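Notebook – wrist view tracking, close range
6/19/24
Parnville bench, Kellberg arm, Pellen tracker build 339

Picking up from the April notes. The tracker still loses position when the gripper closes in on anything large and pale. It does well at arm's length and gets steadily worse over the last stretch of the approach, which is the stretch we care about. Csenge's plan for this week was to stop tuning thresholds and look at what the feature extractor gets to work with at the end of an approach. So I pulled wrist camera views out of the replay set and ran them one at a time with the debug overlay off, just to look at them with my own eyes first.

Setup, so I can find it again: branch close-range-mask, config file wrist_near.yaml, random seed 777, feature budget left at the default. Gripper model loaded from the shared folder, same one Mei uses. No changes to the controller side. Replay only, no live motion from my end.

First one I stopped on:

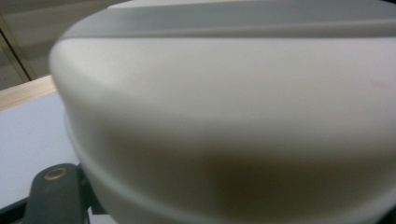 Wrist view, large off-white object at close range. Gray finger with brass-colored ring, bottom left.

The object takes up nearly everything and it's slightly soft. There is a band along the upper part with a shadow line under it, a fainter groove lower down, and between them very little a corner detector would want. The hard detail is all on the left: the thin dark line against the beige, the light wood edge, and the finger.

The finger is the problem. The extractor's best-scoring point in this view is the brass-colored ring. It's small and round with a dark center, and it gets picked every time I rerun. It also moves with the camera, so as far as the tracker is concerned it is a perfect landmark that says the camera is standing still. Give it two or three friends on the black hardware next to it and the solver starts to believe them. The pose estimate then lags the arm's own joint readings, and the planner gets told there is more room left than there is.

We had a self mask for this. I had assumed it was on. It is on, but the mask comes from the gripper model projected with the far calibration, and at the bottom left corner it sits too low. The black part is mostly covered. The rounded top of the finger sticks out past the mask, and the ring is right in that strip.

Tried in order:

1. Grow the mask by a fixed margin, 30 pixels all the way around. Ring gone from the feature list. Also lost part of the pale surface to the left of the object, but there was nothing on it being used as a feature anyway. Estimate stops lagging in replay. Crude, but it works on this view.

2. Turn the corner threshold down so the object itself contributes something. Bad idea. I got plenty of points on the shading and they wander from one run to the next. The brownish patch low on the object is the worst for it, no hard edges at all, and the extractor scatters points over it anyway. Reverted.

3. Line features in place of points, only for the close-range mode. The wood edge comes through well as a line. So does the thin dark diagonal above it. Two lines that aren't parallel, both belonging to the background, is much more than the point extractor was giving us. The underside of the upper band on the object also comes out as a line, weaker, and it breaks up where the band bends down at the left.

Kept 1 and 3 together and called it mode near_b.

Talked it over with Csenge before going on. Her worry with lines is that the band and the wood edge both run more or less side to side in this view, so matching could swap one for the other between updates. She wants a check on which side of each line is brighter, and I agree that it's cheap enough to add. She also pointed out that a line on the object and a line on the background shouldn't go into the same solve once the object can move. True. For now everything is treated as one rigid world, which is fine until the fingers touch something, and then it's wrong.

Added the brightness side check. It took longer than it should have because the line extractor hands back endpoints in no fixed order, so "left side of the line" meant nothing until I sorted them. If you use that function anywhere else, sort first. I put a comment in the header.

Then went on to a view with more going on behind the object, to see if near_b holds up when there are two pale things in it. 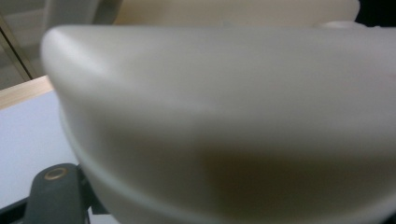
With near_b the wood edge and the dark diagonal were both found first try, and the grown mask covers the ring with room to spare. So the left side is solved well enough. The top is where it gets messy. The rounded top edge of the cream object at the back and the rim of the big one in front run close together, and the segmenter merged the two into a single blob on all of my reruns. The color difference is slight, the back one is only a little more beige, and the blur eats most of that.

The merge matters for planning more than for tracking. The planner takes the blob's outline as the object to avoid, or the object to grip, depending on the task, and with the two merged the top of the outline belongs to the wrong thing. Splitting on the rim line fixes it if the line is found, and it's found when I smooth less. But smoothing less brings back junk segments in the brownish-gray part at the lower right. Didn't find a setting that gives me both. The dark area in the upper right corner is no trouble, by the way, strong contrast and it segments cleanly.

Mei suggested not asking one view to do this. Her idea is to segment while the gripper is still far off, keep the two objects as separate labels, and carry the labels down through the approach using the tracked pose. Close in, the segmenter would only be allowed to adjust an existing outline, never to merge or create one. I like it. It depends on the pose being good at close range, and that's what near_b is for, so the order of work makes sense: finish tracking, then labels.

One more thing found by accident. The confidence value we publish is computed from the number of inliers divided by the number of features. With the ring and the black hardware in the feature list, that number goes up as the tracking gets worse. The controller slows down on low confidence, so it has been getting the opposite of a warning in the cases where it most needed one. I want this changed before anyone runs the close approach live again. Pálfi's old note on weighting features by how spread out they are across the view is still on the wiki and would do as a first version.

To do:
– redo the hand-eye calibration at short distance so the mask fits without the margin (me)
– confidence value: leave out anything inside the unmargined gripper outline plus border, weight by spread (Csenge)
– label carry-over, sketch only, no code until the pose numbers are in (Mei)
– separate solves for background lines and object lines after contact
– run near_b over the full replay set overnight, over 3 hours on the bench machine, so start it before leaving

Pushed to the branch, not merged. The default config is untouched, so anybody pulling main gets the old behavior. Replay logs are in the usual folder under near_b.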